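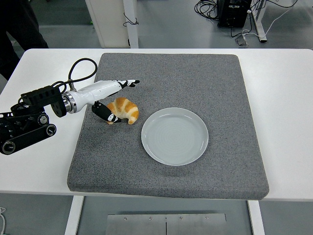
Re: Lendton cell, left arm drifting on the croissant task

Wubit Woldemariam wrote:
> The left arm on the Lendton cell is closing short again. It was fine
> on Monday. I re-ran the zero routine twice and the offset came back
> both times. Is it the belt, or should I be looking at the wrist?
> Also, does anyone have the mat position written down?

Wubit,

I'd look at the belt before the wrist. We had the same thing on the Bresport cell in July and spent two shifts on the wrist for no good reason.

What I would do, in this order:

Power down and let the arm rest on the foam block. Check the screws on the motor hubs. The one nearest the base backs out first on ours.

Press the belt halfway along the span. Ours gets re-tensioned at 2000 hours whether it feels slack or not, and yours must be close to that by now.

Check the cable into the top of the white forearm. It needs a wide loop behind the base. If somebody has tied it down short, it pulls on the forearm at full reach and you get an offset that looks like a bad zero.

Then zero again with the fingers open, and try the croissant and plate with the speed at 29 percent. Leave the plate where it is until the pick is good - moving both at once tells you very little.

On the mat: the Unden sheet has the center at 139 mm from the front edge of the table, but that was for the old mat. The gray one is thicker, so the grasp height in the Hao config has to come up by 2 mm. Measure yours before you copy either number.

If it still closes short after the belt, send me the joint log and I'll go through it Friday.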